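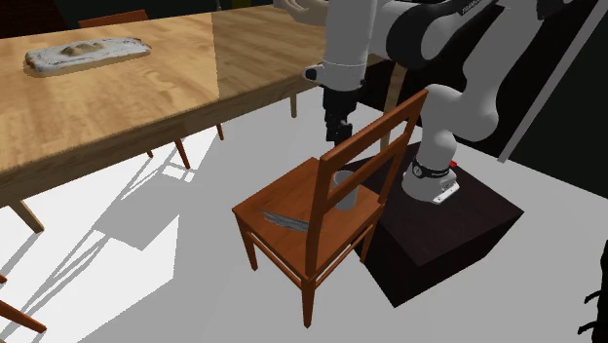 3 min read

FOR IMMEDIATE RELEASE

Postia and Hemmin agree to reopen the Risdale crossing, and I couldn't be happier

By Graham Hebden, Traltosley Dialogue Group

TRALTOSLEY, March. I've written a lot of press releases in this job, and most of them have said some version of "talks will continue." So you'll have to forgive me if this one runs a little warm. The governments of Postia and Hemmin have signed an agreement to reopen the road crossing at Risdale, which has been shut to ordinary traffic for 15 years. Cars, buses, delivery trucks, people on foot with shopping bags, all of it!

For anyone new to this corner of the world (welcome, we're glad to have you), a quick bit of background. Risdale is a town with a river through the middle and a border down the middle of the river. Before the closure you could live on one side and work on the other and not think much about it. Then came the customs dispute, then the fishing dispute, then the recall of both ambassadors, and after that the gates came down and stayed down. If you wanted to visit a cousin across the water, you drove 119 miles around by the northern road and hoped the guards there were having a good day.

Our group has been hosting unofficial talks between the two sides for most of that time. Unofficial means exactly what it sounds like. The people in the room were retired diplomats, a couple of mayors, some trucking company owners and a rotating set of advisers who could go home and say they'd only come to listen. I chaired 50 of those meetings myself and I remember a few of them very fondly. I remember others less fondly, including the one where we spent an entire afternoon on what to call the bridge. (It's "the bridge" in the final text. Both sides hated that equally, so it stayed.)

What's in the agreement? The whole thing is 202 pages and I'd encourage you to read it, but I know most of you won't, so let me hit the parts people keep calling me about.

The crossing opens to foot traffic first and to private cars after that. Commercial trucks come last, once the new inspection sheds are finished on the Hemmin side. Opening hours to begin with are 6 a.m. to 9 p.m., and both governments have said in writing that they want to get to round-the-clock service.

Residents of Risdale on either bank can apply for a border pass, good for two years, and they won't need a visa. Everyone else will still need one for now. I pushed hard on that point and didn't get everything I wanted, and I'll keep pushing.

The two countries will also send ambassadors back to each other's capitals. That got less attention than the bridge did, but I think it matters at least as much. When the last dispute started there was no one senior on the ground who could pick up a phone, and a small argument over fishing permits grew into something that took up half my career.

There are things the agreement leaves alone. The river boundary itself is still disputed, and the text says so plainly. Compensation for businesses that closed is going to a separate set of talks, and I don't expect those to be quick or friendly. Some folks in both parliaments are already saying their side gave away too much. They have a vote coming and they're entitled to make their case. My own view is that both sides gave away roughly what they had to.

I'm asking lawmakers in Postia and Hemmin to bring the agreement to a vote before the summer recess, and I'm asking our friends abroad to keep paying attention after the signing photos are old news. The monitoring team is paid for only through its first year. A second year would make a real difference, and if you work for a government that could help with that, my door is open and so is my inbox.

About the Traltosley Dialogue Group

We're an independent nonprofit based in Traltosley. We host private talks between governments, local leaders and businesses, and we don't take positions on where borders should go.

Media contact

Graham Hebden, Traltosley Dialogue Group. Interviews are available by phone or in person, mornings preferred. Copies of the full agreement, in both official languages, can be requested from our press office.

###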